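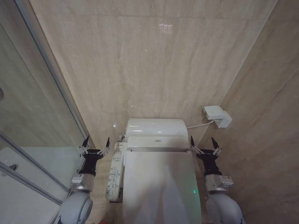
The bidet seat, lid down, little green light on.

So I finished season two of Thevar at 2 in the morning and I have so many feelings that I had to get up and type them out before bed. If you haven't watched the finale yet, close this tab and come back later, because I'm going to spoil all of it!

For anyone new around here, Thevar is the family saga I've been pushing on everyone I know for months. Three generations, one shipping company, a house on the hill over Tonport that everybody wants and only the grandmother has the keys to. The first season was mostly people glaring at each other over dinner (I loved it). This one has a wedding, a fake wedding, a drowned ledger and the best slap I have ever seen on television. I rewound it. More than once.

Let's start with the wedding, since that's what my inbox is full of. I know a lot of you wanted the older sister to go through with it. I didn't! I was yelling at the screen from the minute she put the veil on. He read her letters in episode 6 and then stood there in the garden pretending he had no idea what was in them, and I never forgave him for it. When she turned around halfway up the aisle and handed the flowers to her aunt, I stood up on my couch. The dress was gorgeous too - that heavy cream one with the long sleeves - and it hurt me a little to see it dragged through all that rain.

The slap. Okay. The grandmother has been sitting in that chair for two seasons, barely lifting a hand except to ring for tea, and then she gets up, walks the whole length of the room and lets the lawyer have it. No music, just her shoes on the floor. I got goosebumps typing that. The actress should get every award they have lying around, and if she doesn't I'm going to be unbearable about it on here, so consider yourselves warned.

Now for the part I'm less sure about, which is Zinamari. I adored her in the first half. She shows up off the night ferry with one suitcase and that laugh, and suddenly everyone in the house is telling her secrets. But I don't buy that she's the long-lost cousin. The ages don't work! If she was born the winter of the fire, she would have been a toddler at the christening, and we have seen that christening three times in flashback with no toddler anywhere. Either the writers forgot or she's lying, and I really, really hope she's lying. A con artist who got too fond of the family would be a much better story for next year.

A few of you have asked if I'm going to watch Prallell, which has the same writers and started in March. I've seen the first two episodes and it's a whole different animal. Colder, more talking in cars, everybody wears gray. It's about two women living the same day in two different cities, and so far I'm confused in a nice way. I'll give it until the end of its 12 episodes before I say anything mean. The theme song is great, though, and I've had it stuck in my head all week while doing dishes.

Also, can we talk about the fan forum? The finale thread had 524 replies when I went in to make a snack and it was at 3,964 by the time I got back to my laptop after a second viewing. Half of it is people fighting over whether the younger brother is dead. He is not dead. We saw a coat in the water. A coat! On this show a person isn't dead until there has been a funeral, and even then I'd want to look in the box.

My wish list for season three, in no special order: more of the cook, who had the funniest line of the finale and then vanished. A full episode set on the docks, please. Somebody finally opening the green trunk in the attic. And let the older sister be alone and happy for a while before they throw another handsome liar at her.

I'm going to rewatch the whole thing from the start, probably beginning tomorrow night, and I'll post my notes episode by episode. Tell me your Zinamari theories in the comments, even the wild ones - especially the wild ones. And if you think the brother is dead, bring proof!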